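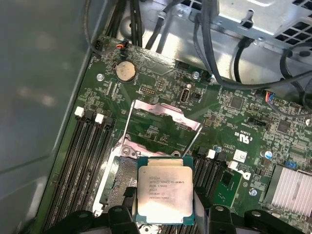
Núm. 26 · Página 20

Fui un martes por la tarde y casi no voy. Me daba pereza el autobús, me daba pereza la palabra «demostración» y, sobre todo, me daba pereza volver a escuchar a alguien con micrófono de diadema explicándome el futuro. Pero Lirnier abría su nave de Erolano a los vecinos, había café, y una es débil.

La nave es bastante más fea de lo que sugería el folleto (mejor así). A la entrada te daban una pegatina con tu nombre y te mandaban a una de las mesas. En la primera, un brazo metía frascos en cajas a una velocidad que daba un poco de susto, y allí estaba todo el mundo, con el móvil en alto y la boca abierta. Yo aguanté dos minutos. Lo de los frascos lo he visto en mil vídeos y, la verdad, una caja llena de frascos me deja igual que una caja vacía.

Donde me quedé fue en la mesa del fondo, la del ordenador abierto. Una estación de trabajo Dell, con las tripas al aire, los cables negros por arriba y el zócalo del procesador vacío, con su marco metálico levantado como la tapa de un buzón. Y encima, sujeto entre los dedos negros de la pinza, un Xeon. Un E5-1630 v3, a 3,70 GHz, lo pone en la propia chapa. Vamos, que no es precisamente lo último del mercado, y eso me gustó muchísimo. Yo he tenido un ordenador de esa quinta debajo de la mesa durante años y le tengo cariño.

Quien haya montado un ordenador en casa sabe lo que es ese momento. El procesador tiene que bajar recto, sin arrastrarse, porque los contactos del zócalo son finísimos y, como dobles uno, adiós placa. Yo lo hice una vez, con las manos sudadas y mi hermano respirándome en la nuca, y todavía me acuerdo del crujidito de la palanca al cerrar. ¡Qué crujidito más horrible! Tuve que salir al balcón.

Así que allí estaba yo, delante de una máquina, conteniendo la respiración por ella. Y me pareció ridículo y a la vez me pareció lo más interesante de toda la tarde.

La mesa la llevaba Ghizlane Chraibi, que se ocupa del banco de desmontaje y que, gracias al cielo, no usaba micrófono. Le pregunté lo que preguntamos todos, si aquello iba a quitarle el trabajo a alguien. Me dijo que para eso tendría que salir bien más a menudo. Llevaban 1.374 intentos apuntados en un cuaderno (¡un cuaderno de papel, de anillas!) y me dejó hojearlo. Había páginas enteras con la misma palabra, «torcido», «torcido», «torcido», y de vez en cuando un «bien» subrayado dos veces.

A mí ese cuaderno me convenció más que toda la charla inaugural, en la que un señor muy amable de Stetimby, los que ponen parte del dinero, nos enseñó una diapositiva con un 100 enorme y un símbolo de porcentaje. ¿El cien por cien de qué? Pues no me quedó claro, y a juzgar por las caras de mi fila, a los demás tampoco.

Y aquí viene mi queja, que para eso me dejan esta página. Creo que las jornadas de puertas abiertas están montadas al revés. Ponen delante lo rápido, lo que ya funciona y lo que repite el mismo gesto toda la tarde, y esconden al fondo lo que todavía cuesta. Como si al público hubiera que protegerlo de la dificultad. Yo pondría el cuaderno en la puerta, abierto por una página mala, y que la gente lo tocara.

También porque lo del fondo era lo que de verdad nos toca de cerca. El proyecto se llama Tawhiri y quiere que los equipos viejos se puedan abrir, revisar y volver a montar pieza a pieza en vez de acabar triturados. Si sale, a lo mejor el ordenador de un instituto dura unos años más. Si no sale, pues seguiremos llenando contenedores. Eso se le explica a cualquiera en dos frases y no hace falta música de fondo, que la había, y altísima.

Dudas tengo, claro. Me cuesta creer que salga a cuenta mover semejante brazo para salvar un procesador con tantos años encima, y se lo dije a Ghizlane tal cual. Se encogió de hombros y me contestó que las cuentas todavía no las tenían hechas. Me dieron ganas de abrazarla. ¿Cuántas veces han ido ustedes a una presentación y les han contestado eso?

Me fui casi la última, con dos cafés de más y la pegatina puesta, que me descubrí en el autobús. En septiembre repiten. Si van, sáltense los frascos y pregunten por el cuaderno.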